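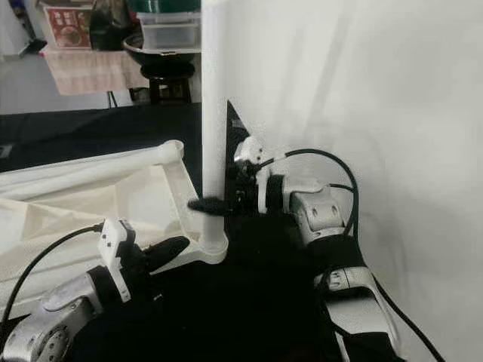
I quit buying sandwich bread in April. I had tried before and given up both times, once after nine days and once after a single brick of a loaf that I ended up cutting into croutons. This time it has stuck, and a few people have asked how I do it with a full-time job, so I'm writing it down.

The flour is plain bread flour from Grekmont, in the 25 pound bag. I used to buy the small bags from the supermarket and they ran out on me constantly, usually at nine at night with the yeast already in the water. The big bag lives in a lidded bucket in the hall closet next to the vacuum. The closet is the coolest spot in the apartment and it's eight steps from the kitchen.

My basic loaf is 400 grams of flour, a teaspoon and a half of salt, a teaspoon of instant yeast, a spoon of sugar, a good knob of soft butter and enough warm milk and water to make a dough that sticks a little to the bowl and not much to my hands. I weigh the flour. I don't weigh the rest anymore. If it's a humid day I hold back some of the liquid and add it at the end.

I mix it before dinner and knead it by hand for the length of the radio news. Then it goes into an oiled bowl with a plate on top and I forget it until the dishes are done. By then it has usually doubled. In the colder weeks it hadn't, and I learned to leave it on top of the fridge, toward the back, where the warm air comes up.

After that I press it flat, roll it up, pinch the seam and put it in the tin. The tin is a Briggs one I got secondhand, with a dent in one corner, so every loaf I make has the same dent. I have stopped seeing it. The second rise goes overnight in the fridge with a shower cap over the tin, and I bake it in the morning while I get ready for work. The oven goes on first thing, before the shower. It takes thirty-five minutes at 375.

The overnight part made the biggest difference. When I tried to do everything in one evening I was up past eleven waiting for a loaf to finish, and then I cut it too soon and it went gummy. Splitting it across two days means there's never more than fifteen minutes of work at a time.

Some things that went wrong:

The first month I kept underbaking. The top looked done so I took it out. Now I tip the loaf out of the tin and stick a thermometer in the bottom, and if it isn't up to 190 degrees it goes back in on the bare rack for five more minutes.

I left the salt out once. You would think unsalted bread would still be edible with salted butter on it. It is, technically. We had it as toast with a lot of marmalade and I put the last third in meatballs.

I tried going half whole wheat and got a short, heavy loaf that crumbled when I sliced it. Tamunoemi Omoregie, who I used to share an office with and who has been baking far longer than I have, told me to add more water and let the dough sit for twenty minutes before kneading. That worked. I do a quarter whole wheat most weeks now and half when I have more patience.

The other thing she got me to do was slice the whole loaf once it's cold and freeze half of it. Homemade bread goes stale faster than the store kind, and by day four ours was only good for toast. The frozen slices go straight in the toaster. For sandwiches I take them out the night before.

On cost, I don't have a careful answer. Flour is cheap, butter isn't, and I haven't worked out what the oven uses. I suspect I'm saving a little, and I spent the first few months of it on the thermometer and a decent bread knife. If money were the only reason I would probably have gone back to the supermarket by now. I like the bread better, and my lunch holds me until dinner in a way it didn't before.

I bake on Thursday morning, and again on the weekend if we have people over. A friend in Narnine does hers on Sunday and makes two at once, which makes more sense if you have the freezer space. We don't. Ours is mostly soup.

Next I want to try rolls. The same dough should work, cut into eight and baked for less time. I also have a jar of rye flour in the closet that I bought in a good mood and haven't opened. If either one comes out well I'll post the amounts.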